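## Gripper corner: the pointed fingers are winning me over

Montes and I have spent May swapping fingers on the bench at Plaltville, and I'm having far too much fun with it! We're comparing 2 sets. The Lelleo pads are wide and soft and forgiving - they'll close on nearly anything if you give them room. The Clustau fingers are narrow and come to a point, and I had them down as a specialty item for tiny parts.

Well, I was wrong. We ran 100 picks with each set, same arm, same controller, same operator (me, with a lot of coffee). The Lelleo pads managed 69 clean ones. The Clustau fingers beat that by a good margin, and most of the gap came from things lying right up against each other, where a wide pad nudges the neighbor before it gets hold of anything.

Marwan Darwish asked on Friday whether we were being too kind with the objects. Fair question, so we've moved on to drugstore stuff: squeeze tubes, green bottles, swabs, cotton in clear bags, little packages in crinkly wrap. Glossy tabletop too, which gives the wrist camera plenty of glare to deal with.

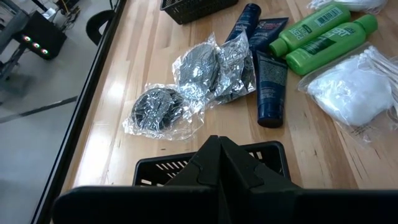
Bags are where I'd still reach for the Lelleo pads. A pointed tip wants to pinch film and nothing else, and then the weight swings. Marwan thinks a slower close would fix most of that - we'll try it next, along with a slightly steeper approach for the tubes. If you have a spare set of fingers of any shape, bring them by the bench. The mount takes 2 screws and we'd love to run them!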